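Brotville food bank collection, where does the money go?

jarlid_77
Does anyone know if the November collection for the Hunar children's home is still on? I put in $2 a week at the Gachanja store counter and the jar is gone. I asked at the register and the girl didn't know.

mossback
Still on. They moved the jars to the post office. Last year's total was more than 3000 and it was split between the home and the food bank.

tenpenny
Split how? The sign only ever said the children's home. If I give to the home I expect it to go to the home.

mossback
1000 to the food bank, the rest to the home. It was on the notice board by the library for a month.

tenpenny
I don't go to the library. Put it on the jar.

oldroute9
I agree with tenpenny on the sign. I don't mind the split, families from the home use the food bank too, but people should be told before they give.

On food donations, I dropped off two boxes of canned goods and was told they have enough beans. They are short on rice, cooking oil and baby formula. Check the dates on formula, they can't hand it out past the date.

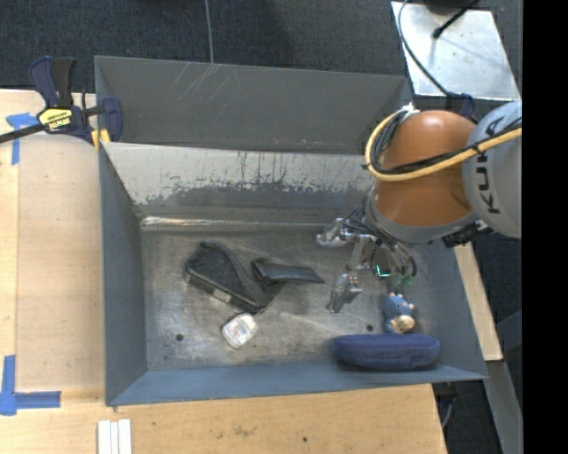
Metal bin on a wooden table

They also take soap and toothpaste. Used clothes go to the Jasetari church hall, mornings only. Please don't leave bags outside the door.

jarlid_77
Thanks, I'll go to the post office. Can you give by check?

mossback
Yes, but write which one it's for on the memo line. Then it goes there and doesn't get split.

tenpenny
So checks can be marked and cash can't. That's backwards. Most people giving cash are giving what they can spare.

quietlane
You could put the cash in an envelope and write on it. I did that last year and got a receipt made out to the home. I think the split is fine, the food bank was nearly out by spring.

tenpenny
Fine with me if it's two jars. One for each.

oldroute9
Two jars would be easy enough. I'll ask at the post office when I take the rice in.

jarlid_77
If you do, ask how late they're open. I get off at 5.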